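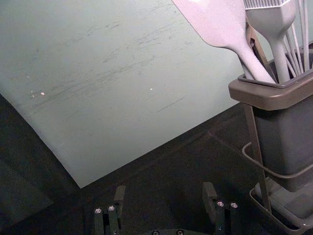 Re: [shared-kitchen] knives, boards, and the April order

Quick one, am between batches so excuse the typing.

Bernadette Kapoor wrote:

> Hi all, I'm putting together the April order and would like
> to get the boards and the knife question settled at the same
> time. Drikine quoted us 1,790 for the full set of boards,
> delivered. Vorkent came in at 3,025 but that includes
> resurfacing for two years, they collect and bring back.
> Also, several people have asked if we can stop sending the
> knives out to be sharpened and do it in house. I have no
> strong feelings. Please reply to the list and not just to me,
> I lost two replies last time.
>
> Bernadette

Boards first. Drikine. The Vorkent deal sounds nice but resurfacing means boards are away, and when they're away we're short, and then somebody does onions on the pastry board again. My croissants have not forgotten. Cheaper boards, swap them when they're too far gone, done.

Scuffs by themselves don't bother me btw. Light marks scrub out or they don't, who cares. It's the deep cuts you want to watch, the ones you can catch a fingernail in. Those hold onto stuff no matter how hard you go with the brush. If your nail catches, tell Bernadette, don't just flip it over and put it back in the rack!! Both sides count.

And please please don't mix up the colors when they come. I know we said this last year. Can we print the list big this time and stick it over the sink. The old one was at knee height behind the flour bins.

Knives — I'm for doing it in house but only if we do it properly. Means:

Two people who know how, and only those two. Not everybody having a go. I worked at a place where everybody had a go and by summer the chef's knives looked like bread knives.

Whetstones, not the pull-through thing in the drawer. The pull-through takes off way too much metal. Throw it out. I'll throw it out if noone objects by tomorrow.

A steel at each station for day to day. Most of what people call a dull knife only needs the steel. Few strokes each side, light hand, wipe it after.

I can be one of the two. Did 8 knives on my own stones last month, mostly my own plus the long slicer from the Amin side of the kitchen, and they're still going fine. Takes an evening. Wouldn't mind if the second person was someone on the early shift as I'm never in before noon.

Storage is the other half of it. Sharpening is a waste of time if they go back loose in the drawer banging against the ladles. Either a magnet strip or the slotted blocks Tromivis had, think they still do them, haven't checked. I'd go for the strip, easier to clean, the slots just fill up with crumbs. Needs to go on the wall away from the door though, not where the carts swing in.

Same goes for the dishwasher. Knives don't go in it. Not the paring knives either. I keep finding them in the silverware basket, point up, which is how I got the bandage some of you were asking about.

Unrelated, the walk-in was at the wrong setting again when I got in, lettuce was crunchy in the bad way. I turned it back. If you need it colder for something write it on the sheet so the next person knows.

Also who has the big offset spatula. Green tape on the handle. Need it for the sheet cakes, not mad, just put it back on my shelf.

So to sum up my votes: Drikine, in house, magnet strip. If the stones need to go on this same order let me know tonight and I'll send Bernadette the grits I'd want, otherwise I'll keep using mine for now.

Ok timer's going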